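Brarker Small Objects, data card

Last updated February 26, 2020
Maintained by Přemysl Šindelář

Summary

Brarker is a set of photos of small loose objects lying in the bottom of an open bin. It covers the kind of mixed handful that ends up in a bin at the end of a shift: rounded things, shiny things, clear plastic, items resting on top of each other. There are 800 photos in the current release, split into 6 folders by session. All sessions were done in January.

The set was put together for people who work on object outlines and labels in clutter. It is small on purpose and can be checked by hand in a day or two.

What is in the bins

Objects were drawn from a shelf of 42 items bought or collected for the project. Most fit in one hand. We picked for shape and surface and paid little attention to what the item was sold as. Egg shapes and ovals are well represented, as are dark glossy surfaces. Clear packaging was added after the first session, when it became plain that the early bins were too easy to label.

Bins are gray and open at the top. Contents were tipped in and left where they landed. Items near a wall stay near the wall, and overlaps are kept. No one straightened anything before a photo.

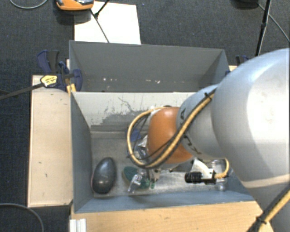
Clear plastic gave the labelers the most trouble. Where a transparent object lies across a colored one, the outline of the clear object is drawn first, and the item under it gets its full outline as far as it can be followed. Bright reflections belong to the object they sit on. A pale patch on clear plastic counts as part of the plastic unless a label or sticker can be made out.

Dark items are labeled by outline only. We tried a separate color field for them and dropped it, as two labelers would write "black" and "gray" for the same thing. The color field remains for everything else and uses plain words such as green, red or white.

Files

images/ holds the photos, one folder per session
outlines/ holds one text file per photo, same base name
items.csv lists the shelf items with a short name and a shape class
notes.txt has the labelers' remarks, unedited

There are 8 shape classes. The class "other" is used more than we would like, mainly for bent packaging.

Known problems

Items partly hidden from the camera are outlined only where they show. Do not use those outlines to estimate size.

Short names in items.csv were changed once, between the Skorketance and Prurport sessions. The older names are kept in the last column.

Bin walls are not outlined. If you need them, Kołodziej has a rough mask that works for most sessions; ask before relying on it.

Corrections can be sent to the maintainer with the file name and the line number.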